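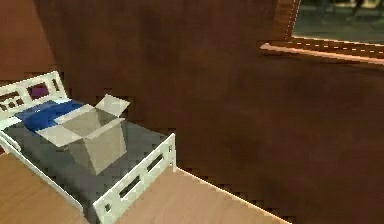
Acouphènes : on reprend les ateliers

16 juin 2025

Vite fait avant le bouclage, les infos pour celles et ceux qui ont demandé. Le cycle « Vivre avec ses acouphènes » reprend à l'antenne Bramwell, même salle qu'en décembre, au fond du couloir, porte de gauche. Séances animées par Tineke Verstraete, audioprothésiste. Entrée libre pour les adhérents, 5 euros pour les autres, à régler sur place (pas de carte, désolés).

Au programme de la première séance : le sommeil. C'est la question qui revient le plus dans le courrier. Le sifflement qu'on oublie toute la journée et qui prend toute la place dès qu'on éteint. Normal, moins de bruit autour, donc le cerveau n'a plus grand-chose d'autre à écouter. Ça ne veut pas dire que l'acouphène s'aggrave la nuit.

Quelques pistes en attendant, tirées des notes de Tineke :

Éviter le silence complet. Un ventilateur, une radio très basse, de la pluie enregistrée. Le son doit rester un peu en dessous de l'acouphène, inutile de le couvrir.

Pas de bouchons d'oreille pour dormir, sauf vrai bruit dehors. Beaucoup de gens en mettent par réflexe et entendent leur sifflement deux fois plus.

Si au bout d'un moment le sommeil ne vient pas, se lever, lire trois pages, revenir. Regarder l'heure : non.

Café, alcool : très variable d'une personne à l'autre. Noter sur une semaine ou deux avant de tout supprimer.

Côté matériel, plusieurs questions sur le générateur de sons Zondby. On en a un en prêt à l'antenne, deux semaines maximum, caution demandée. L'appli Tistum, elle, est gratuite pour les sons de base, le reste est payant. Pas d'avis tranché chez nous, essayez avant d'acheter quoi que ce soit. Et méfiance avec les gélules miracles vendues en ligne, on a encore reçu deux témoignages ce mois ci.

Rappel quand même : un acouphène d'un seul côté, qui bat au rythme du pouls, ou qui arrive avec une baisse brutale de l'audition ou des vertiges, ça se montre à un médecin. Baisse brutale = le jour même, n'attendez pas l'atelier.

Le témoignage de Kalkidan Workneh, paru dans le dernier numéro, a beaucoup fait réagir. Elle y racontait ses premiers mois, les nuits sur le canapé, la fatigue au travail. Elle viendra à la deuxième séance et répondra aux questions. Merci à elle. La version longue est à demander par courriel, on l'envoit en pièce jointe.

Inscriptions à l'accueil ou par téléphone, le matin de préférence. Boucle magnétique dans la salle, pensez à mettre vos appareils en position T. Pour une transcription écrite, prévenir à l'inscription.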